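Home | Laundry | Folding Basics | How to Fold a Mixed Pile of Clothes

How to Fold a Mixed Pile of Clothes Without Losing an Evening to It

By Fatima Onuoha

I love folding. I know, I know! But give me a clear table, a heap of clean clothes and something good on the radio and I'm happy for an hour. My neighbor Baltazar Bautista used to keep his clean laundry on a chair until he'd worn his way through it, and after one September afternoon at my table he folds everything the day it's dried. So it can be learned, and it's more fun than people think.

What you need

A table you can stand at without stooping. Light colors are great because you can see dark socks and stray threads on them. Wipe it first and let it dry. You don't need a folding board. I tried one and went back to my hands after two loads.

Step 1: Spread out before you fold

Tip the pile out and pull things apart. Tops go to one side, socks to the other, and anything with elastic stays in the middle, right in front of you. It's the fiddly stuff, so do it while you're fresh. Turn sleeves and legs the right way out as you go and check the pockets (I once folded a pair of shorts with a bus ticket and half a granola bar inside).

Step 2: Anything with a gathered hem

Elastic pulls the fabric in and makes the whole piece bunch up, and this is where most people give up and roll it into a ball. Don't!

Find the elastic edge first. Hold it at both ends and stretch it gently, just until the gathers open out. Lay it down, keep one hand on it, and smooth the rest of the cloth away from the elastic with the flat of your other hand. Let the hem relax. It will ripple a little and that's fine. Now fold the sides in so the long edges are straight, then fold up from the plain end toward the hem, in thirds. The elastic finishes on top, where it can't push the fold open again.

If there's a loop or tag sticking out, tuck it in on the last fold.

Step 3: T-shirts

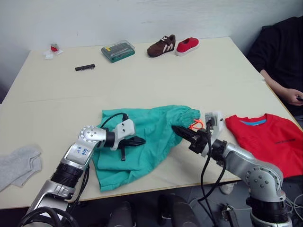
Green piece in the middle, hem end to the right, with the red T-shirt next in line.

Lay the shirt face down and smooth it from the collar to the hem. Fold one side in to the middle of the back, sleeve and all, then bring the sleeve back so it lies along the fold. Same on the other side. You should have a long rectangle with the collar centered at the top. Fold the bottom up to just below the collar, then in half again if your drawer is shallow. Turn it over and there's your neat front. A contrasting collar makes it really easy to see if you've gone crooked - just match the two sides of the trim.

Step 4: Socks last

Pair them flat, toe to toe, and fold in half. I don't ball them up, it stretches the cuffs. Singles go in a small dish on the dresser until the next load.

Putting it away

Stand everything on its edge in the drawer, elastic pieces at the back, shirts in front. Leave a hand's width free so you can pull one out without dragging its neighbors along.

Next: Fitted sheets, the calm way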